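Teaching by Hand: Questions We Get About Showing a Robot a Task

2 Feb 2019
By the Gistia project team

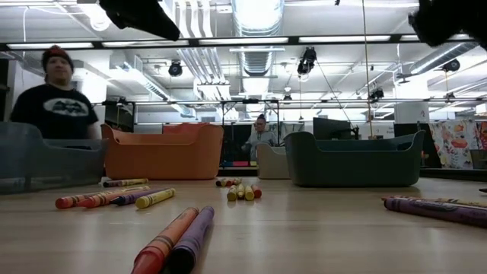
A reader wrote in after our last update to ask why we bother with crayons at all, when the robot could be learning something grown-up like packing boxes. Fair enough! Crayons roll, they hide under each other, and they come in different lengths and thicknesses. A robot that can sort a pile of them into bins has picked up a lot of skills it can use on boxes later.

What does "showing" a robot a task mean?

You do the task through the robot, and it records what happened. Every joint angle and every opening and closing of the gripper gets saved along with the camera views. Do that enough times and a learning program can start to work out what you were up to.

By hand or by remote control, which do you use?

Both. By hand means you take hold of the arm and guide it (the motors go slack so it moves easily). Remote control means you stand back and drive it with a pair of handles. We use the Pelonetti handles for sorting, and we love them. Guiding by hand is quicker to learn, but your own arms keep getting in front of the cameras, and the robot won't have your arms in view when it works alone.

How many times do you have to show it?

For the crayon task we have 722 recorded tries so far. A simpler job, such as moving one block to one bin, got going with 38. It depends on how messy the table is allowed to be.

Do the crayons have to start in the same place every time?

Please, no! Scatter them. Make clumps, point them every which way, swap the bins. If every session starts out the same, the robot learns that one layout and gets lost the moment something moves.

What if I drop one?

Keep going and pick it up again. A recovery is one of the best things you can give us. Only stop if a crayon leaves the table or the arm bumps a bin hard, and then mark the try as "discard" in Heo, our recording tool.

Is it hard to learn?

The first 17 minutes or so are clumsy for everyone. You reach too far, you pinch the air, you tip a crayon on its end. Then your hands catch on, and it gets really fun. Slow and smooth beats fast.

How long is a session?

Two hours at most, with a break in the middle. Tired hands make jerky recordings.

Can the robot do it alone yet?

Partly. It handles crayons lying by themselves pretty well. Tight clusters still give it trouble, and we're hoping to have those sorted out by June.

Can I use the recordings?

Yes, once we've checked them. The first batch is going up on the Ivach share page, with notes on the file format.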